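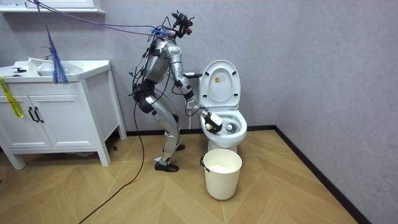

Toilet brush held against the front of the bowl, arm extended.

Workshop notebook, racket and string room, Kerkdale Tennis Centre
5/3/24
Entered by Khrystyna Zhuravel
Filed under: Stringing / Bench notes

Work continued on the question of string tension loss between stringing and first use. The matter was raised by the coaching staff, who had observed that rackets collected in the morning and rackets left on the rack overnight did not play alike, although both had been strung to the same figure. Mr Kouris asked that the bench establish how much is lost, and over what period, before the performance squad settles its tension cards for the clay season.

Frames used were of one model throughout, taken from the club's own stock and checked for cracks at the throat and at the top of the hoop. One was withdrawn with a hairline mark under the bumper guard and has been labelled. It is not to go back on the loan rack. The remaining frames were fitted with new grommets where the old ones had worn to a sharp edge.

Two strings were compared. The first is the Moroz polyester which most of the squad now use in full beds. The second is the Fleremon multifilament, kept chiefly for juniors and for members with elbow trouble. Both were pulled on the same machine, by the same person, at the same setting, with the clamps cleaned beforehand. Pre-stretching was not carried out on either.

Readings were taken as each racket came off the machine, again after 30 minutes, and again after 60 minutes. The rackets were laid flat on the felt between readings and were not struck. A further reading will be taken after 14 hours and will be entered separately.

The polyester fell away faster than the multifilament in the first half hour. Between the second reading and the third the two behaved much alike. This agrees with what Ms Holovko reported from her own bench in September, although her frames had a more open pattern and a direct comparison should not be made. The difference is large enough to be felt by a player of county standard. Whether it is large enough to matter to the general membership is doubtful.

One polyester result has been struck out. The tail at the last cross slipped while the knot was being tied, and the reading was plainly low. The racket was cut out and will be strung again. I would remind colleagues that the starting clamp is to be used on the last cross whenever the knot has to be tied at an awkward angle – the small pliers are no substitute for it.

The machine was checked with the spring scale before the first racket and after the last. It had not drifted. Mr Sydorenko has asked that the check be written on the card beside the machine as well as in this book, and this has been done.

Match-play trial. Ms Sepúlveda has agreed to have two players hit with one frame of each string, without being told which has rested and which has come directly from the machine. They will hit 300 balls with each, fed from the basket, half to the forehand and half to the backhand. Their remarks will be written down by the coach at the net and not discussed until both have finished. I had proposed that serves be included. Ms Sepúlveda considers that serving would tire the arm and confuse the later answers, and I have accepted this.

It was also suggested that the squad might simply string tighter to allow for the loss. I do not recommend it at this stage. The younger players are already at the upper end of what is advised for their frames, and a tighter bed at the start of a session does nothing for a player whose complaint is of soreness. Resting the racket before issue would seem the better course, provided that collection times can be altered.

Stock. Moroz reels are sufficient to the end of the month. Fleremon is low and should be ordered. The awl with the bent tip has been thrown away and a replacement is in the second drawer. Load-spreader pads for the six-point mount are worn on one side and should be turned.

Outstanding
– Fourteen-hour reading, all frames.
– Restring of the rejected polyester frame.
– Letter to the Skeratov club asking whether their stringer rests rackets before issue, and for how long. Mr Kouris to sign.
– Humidity in the string room has not been recorded on any of the above. A gauge is to be borrowed from the indoor courts.

Read and initialled: O. Kouris, L. Sydorenko

Recent entries
Grommet wear on loan frames
Comparing clamp pressure on thin-gauge strings
Daryna Holovko: tension loss in open patterns
Regripping – notes for new bench staff
Ball pressure after a winter in the outdoor store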